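The Big Table: Notes for a Short Talk on Large Flat Surfaces
So-ying Choi
Getetti open evening, 1 March 2026

These are the notes I spoke from, tidied up a little. Stage directions to myself are in brackets. I left them in since several people asked whether I had planned the bit with the water glass. I had.

Opening

[Wait for chairs. Put the glass down on the lectern, no coaster. Look at it. Carry on.]

Good evening. Li-hua asked me to speak on shared workspaces, and I told her I only know one thing on the subject, and it's tables. She said that would be fine as long as I kept it short and didn't bring samples. I have brought one sample. It's under the lectern and you're welcome to rub it later.

I've been choosing, buying, cleaning and apologizing for large tables for most of my working life. I started at Garard, where the tables were white and very shiny and we all wore our sleeves pulled down over our hands. Then I came here, where they're brown.

Tonight is mostly about the top. Legs are a different talk, and Edivaldo gives it better than I do, with more swearing.

What people ask for

When someone orders a table for a shared room, they ask for three things. They want it big. They want it to look clean. They want it cheap. You can have the first one.

Big is easy to ask for and hard to live with. A big top collects whatever has nowhere else to go. It is also too wide to wipe from one side, which people discover on the first day with a cloth in their hand and one foot off the floor. Measure your shortest colleague's reach before you measure the room. Yi-chun Ho did this for us with a tape and a very straight face, and we took a good slice off the depth of the next order.

[Pause. Yi-chun is in the second row and will object. Let her.]

[Slide up. Don't talk over it straight away.]

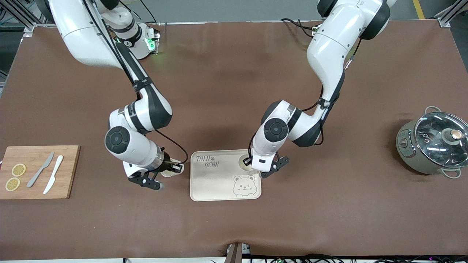 Reading time: 13 minutes, aloud and with pauses

Look at the tabletop, please. It's brown, it's matte, and it fills most of the picture, which is how I like a tabletop. Now look for the faint darker smudges. I'll give you a moment. Once you've found them you won't be able to see anything else, and I'm sorry, but that's my profession in one slide.

A matte top makes you a promise. It says it won't throw the ceiling lights back in your face, and mostly it keeps its word. The price is that it holds on to marks. A glossy top shows a fingerprint in the wrong light and then lets you polish it away with a sleeve. Try the sleeve on a matte top and you may get a shiny patch in the shape of your elbow, to keep.

[Someone will ask which is better. Don't answer yet.]

On smudges

I sort smudges by temperament.

There's the polite smudge, which comes up with a damp cloth. There's the sulky smudge, which disappears while the surface is damp and comes back as it dries, usually when a visitor is in the doorway. And there is the resident. The resident has been there longer than some of the staff. You can work on it with warm water and a drop of dish soap, and you should, once. After that you're cleaning for your own sake.

I can't tell you from a slide which kind those are. I'd need the cloth.

When a new table goes in, the first smudge causes an inquiry. Emails are sent. By the time there are several, everyone relaxes, and the table starts to be used. I have stopped fighting this. At Garard we kept one white table so clean that people ate standing up beside it.

[Sip. Put glass down in the same spot.]

On cleaning

My method is dull. I'll go quickly.

Clear it first. Wiping around things is how you get outlines. Then a soft cloth, damp enough to feel cool and no wetter. Go the length of the table in long, overlapping strokes and don't do circles. I know you were taught circles. On a matte finish, circles dry as circles. Then a second cloth, dry, the same way.

Keep away from anything that says it adds shine. Su-chen Mok once did half a table with a furniture spray on a Friday-afternoon sort of impulse, and for months we had a good end and a slippery end. Papers set down at the slippery end tended to arrive at the good end by themselves.

And try any new product in a corner first. Everyone nods at this and then starts in the middle.

[Hold up the sample here if time. It's the one with the circles on it.]

On color

Why brown? I get asked this by people from Østergaard, who make a very nice pale gray and would like us to try it.

Brown is forgiving of dust up to a point, and then all at once it isn't. Pale gray hides dust beautifully and shows coffee from across the street. Black shows everything, including what you were thinking when you bought it. My own view is that you should pick the color that hides whatever your people spill. Ours spill tea. A room full of bakers would want something else.

It also matters what sits on it. Pale things are easy to find on a brown top and dark things are not. I've lost the same black pen on the same table more often than I'd like to say, and I was usually leaning on it.

A short quarrel with Mundalano

[Skip if running late. I was running late. I did it anyway.]

The Mundalano showroom gave me a care leaflet of almost 70 pages for a table. Edivaldo read it on the train and told me it came down to "wipe it and don't stand on it." I've since been through it myself and he left out a chapter on sunlight, which is fair enough, and one on candles, which raised questions about their customers.

You don't need a leaflet. You need two cloths, on a hook, within reach of the table. If the cloths are in a cupboard in another room, you don't have a cleaning routine, you have a cupboard.

Questions from the floor

Is matte better than glossy? For a room where people work under bright lights, I'd take matte and live with the smudges. For a hallway where the table holds one vase, please yourselves.

Should we use a cloth or a mat over the whole thing? Then you'll be cleaning the mat. Some people prefer that. I've never understood them but they seem happy.

How often do I wipe mine at home? Next question.

Does it matter that the underside is filthy? Only to whoever drops a pen. See above.

[Close. Lift the water glass. Show them the ring on the lectern, which is matte. Offer the cloth to the front row. Edivaldo took it and did circles.]

The next one is his, on legs, in June. Bring something to wedge under your chair.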